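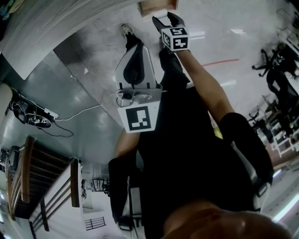 # Trodik drawer wax, 25 g bar

Item 1503. Sold singly. Last revised 21/02/2026.

We held off on stocking a drawer wax for a long time. Most of what gets sold under that name is candle wax in a nicer wrapper, and a stub of plain white candle does a fair job on a sticking drawer. If you have a candle in the kitchen, try it first. If the drawer runs well afterward, you don't need to buy anything from this page.

Trodik is a hard blend of beeswax and a mineral wax, pressed into a flat bar with one beveled edge. It has no added scent and no color. The wrapper says it "restores the glide of fine furniture," and we have asked them to take that off. Wax makes wood slide on wood with less drag. A worn runner stays worn.

## What it's for

- Wood-on-wood drawers, where the bottom edge of the drawer side rides on a strip inside the cabinet
- Center guides made of wood
- Sliding lids on pencil boxes, game boxes and the like
- Wooden window sash, on the parts that rub
- Tight wooden pegs and dowels that have to come apart again

## What it's not for

Skip it on metal slides with ball bearings. Wax holds dust, and the dust ends up in the track. Plastic rollers don't want it either. We get this question every week, usually after somebody has already done it, and the fix is a rag, a toothbrush and some patience.

It isn't a finish. People rub it on tabletops and then ask why their glass leaves a ring. There are good paste waxes for that, and this is too hard to buff out evenly over any wide surface.

We also wouldn't put it on anything you plan to glue or paint later. Wax gets down into the grain and you'll be sanding for a long time to get rid of it.

## Details

| | |
|---|---|
| Item | 1503 |
| Weight | 25 g |
| Form | Flat bar, one beveled edge |
| Wrapper | Waxed paper, card sleeve |
| Scent | None added |
| Color | Off-white, varies by batch |
| Safe on raw wood | Yes |
| Safe on oil finish | Yes |
| Safe on shellac | Test first |
| Larger size | Item 1583, see below |

The maker claims one bar will do "more than 800 drawers." We don't believe it, and we couldn't get anyone to tell us what size of drawer they had in mind. Expect a bar to last you years in a normal house. It will probably get lost before it gets used up.

## How to use it

Pull the drawer all the way out and empty it. Turn it over. The shiny strips along the bottom edges are where it has been rubbing, and those are the places that need wax. Look inside the cabinet for matching shiny strips.

Wipe everything with a dry cloth. Old drawers usually have a layer of gray grit mixed with whatever the last owner used, which might be soap, and that needs to come off. Scrape it with the edge of an old plastic card. A metal scraper takes wood along with it.

Rub the bevel along each strip with firm pressure, a few passes. You want a thin, even coat you can feel but can hardly see. If crumbs build up, you're using too much. Brush them out.

Put the drawer back and run it in and out until it settles. If it still binds, stop adding wax and look for the real cause.

## When wax won't help

A lot of sticking drawers have a problem that no wax will touch. These are the ones we hear about most:

**The drawer has swollen.** Damp air makes wood wider across the grain. A drawer that runs fine in winter and jams in summer is telling you about the room. Wax will ease it a little. Don't plane it in August, or you'll have a sloppy drawer by October.

**The runner has a groove in it.** Run a finger along the strip inside the cabinet. If there's a step you can feel near the front, the drawer is dropping into it each time. Flip the runner over if it's screwed on, or replace it.

**The bottom is sagging.** A thin bottom panel loaded with tools or sheet music will bow until it drags on the rail underneath. Take the weight out and see if the trouble goes away.

**The cabinet isn't square.** Put a folded piece of card under one front foot and try the drawer again. You'd be surprised how often that does it – old floors lean, and tall chests lean with them.

**A nail has worked up.** Feel for it before you rub anything back and forth. A nail head will shave your bar of wax and then your knuckles.
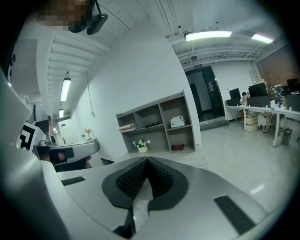 *Photo: Seon-mi Ma / Arnham*

## How it compares

We tried Trodik next to the other things people use, on the same chest with the same load in each drawer. It's a shop test with no instruments, so give it the weight it deserves.

**Candle stub.** Nearly as good on day one. It's softer, so it smears and picks up lint, and we found ourselves doing it again sooner. Free, if you have one.

**Bar soap.** Slick at first. Soap draws moisture out of the air, which is the last thing you want against raw wood, and a scented bar will make your sweaters smell like a hotel. We'd skip it.

**Nam stick wax.** A good product and quite a bit like this one. It's in a twist tube, easier on the hands, and costs more for what you get. The tube is too fat to reach the back corners of a narrow cabinet.

**Flonov dry spray.** Fast, and it gets into places a bar can't. It also gets onto the cabinet face, the floor and you. We sell it for metal hinges and think it's fine for those. On wood we saw no gain that would justify the mess.

**Nylon tape.** Lasts longest of anything we tried on a heavily loaded drawer. It adds thickness, though, and a drawer with a close fit may not go back in.

So the honest ranking is a close one between Trodik and Nam, with the candle just behind. The bar wins for us on price and on its shape.

## The large block, item 1583

The same wax in a bigger block, meant for repair shops. We stock it and we try to talk most people out of it. It has no bevel, it's awkward in a small drawer opening, and you have to cut it down with a knife to make it useful. If you refinish furniture for a living, go ahead.

## Questions we get

**Does it go bad?**
Not that we've noticed. It can get a pale bloom on the surface after a cold spell. Wipe it off or ignore it.

**Will it stain a light wood like maple?**
It can darken raw wood a little where it's rubbed in. On a drawer edge you won't see it. Try a hidden spot if you're worried.

**Is it vegan?**
No. There's beeswax in it.

**Can I melt it and brush it on?**
You can, and you'll get a thick coat that needs scraping off again. Use it cold.

**My drawer has a finish on the runners. Should I sand first?**
If the finish is sticky, yes, sand it back lightly and then wax. Varnish on a runner is often the whole trouble.

**Is it safe for a toy box?**
The maker says so, and we've seen nothing to make us doubt it. We haven't had it tested ourselves, so that's the maker's word only.

## From customers

> "Did a whole dresser and a sewing cabinet. Works. I can't say it works better than the candle I was using, but it's neater and I like the flat edge." – Ye-rin Heo

Ye-rin also pointed out that our old instructions told people to wax the top edge of the drawer sides, which only matters if the drawer tips when you pull it out. She was right and we changed them.

## Ordering and returns

Bars ship flat in a padded envelope. In hot weather the corners may round over a bit on the way to you, and the wax works just the same. We'll replace a bar that arrives broken in pieces if you tell us, though you can use the pieces.

Unopened bars can come back for a refund. Opened ones can come back too if the wax crumbles instead of rubbing on smoothly; we've had one poor batch and would like to hear about it if there's another. Include the number stamped on the end of the card sleeve.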